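Review: the Lacerda old harbor walking tour with Wadow
Posted 7th January by Kelly Penrose

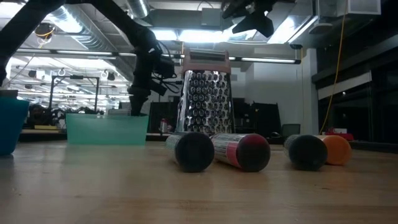 I booked this one on a whim the night before, after our boat trip was called off for wind, and it ended up being the best morning of our whole stay in Lacerda. If you only have one free half day there, spend it on this walk!

Wadow is a small outfit that runs walking tours and not much else. We did the old harbor route, which starts at the fish steps at nine and finishes up at the Draltov lookout a little before one. Our guide was Hrefna Vestergaard, who moved to the town as a teenager and has been walking visitors through it for years. She knows every doorway. She also knows when to stop talking and let you look at the water for a minute, and I have been on plenty of tours where the guide never figured that out.

There were eight of us, plus a very well-behaved baby in a sling. The first hour is flat and easy. You go along the quay, past the net lofts and the old customs house, and then cut inland through the lanes where the rope makers used to live. Hrefna had copies of old photographs in a plastic folder and would hold them up at the exact spot they were taken. I loved this. One of them showed a street party with long tables right down the middle of the lane, and we were standing there in the same lane with laundry over our heads and someone's radio going.

After the lanes there's a stop at the covered market – twenty minutes on your own, and I would happily have taken forty. Get the cheese pastry from the stall nearest the back door. My friend Izzati Chong bought two, ate both, and went back for a third while the rest of us were gathering by the fountain. Coffee is included in the price but the pastries aren't, so bring some cash. Only one or two of the stalls took my card.

Then comes the climb. The tour page calls it "a gentle rise to the upper town" and I'd say that's generous. There are 201 steps from the market square to the chapel, in three stretches, with a bench after each one. Nobody in our group had real trouble, and Hrefna set a slow pace and told us about the flood while we caught our breath, but if your knees complain on stairs you should know before you book. There is a way around by road, and she offered it twice. It adds fifteen minutes and the group waits for you at the top.

The chapel itself is tiny and cool inside, and we had it to ourselves. I won't spoil the story of the bell. From there it's a short path through the pines to Draltov, and oh, that view. You get the whole bay, the lighthouse, and on the clear side you can see right across to the Cludero islands. I took far too many pictures and I would do it again tomorrow.

A few practical things. We paid 64 each, which covers the guide, the coffee, the chapel entry and the little bus back down at the end. That seemed very fair to me for nearly four hours. Booking online took a couple of minutes, and when I wrote to ask about the meeting point I got a friendly answer from Þórarinn Overgaard in the office that same evening, with a map. Wear shoes with some grip, as the paving in the lanes is polished smooth from all the feet. Bring water and a layer for the lookout, where it blows. There are restrooms at the market and none after that.

What would I change? I had a hard time hearing along the quay, where the delivery trucks go by, and ended up shuffling to the front each time we stopped. A small headset would fix that. I also wish the bus back had left a bit later. We had maybe ten minutes at Draltov and some of us wanted to sit on the wall and do nothing for a while. Izzati and I let the bus go and walked down on our own, and it's an easy path, well signed, half an hour at most.

Wadow has an evening version of the same walk too, with a supper stop in place of the market, led by Sigrún Sveinbjörnsson. A couple at our guesthouse had done it and couldn't stop talking about the soup. We're going back in the fall and I've already put it on the list, along with the boat trip if the wind behaves.

Five stars from me, and an extra one for the cheese pastry.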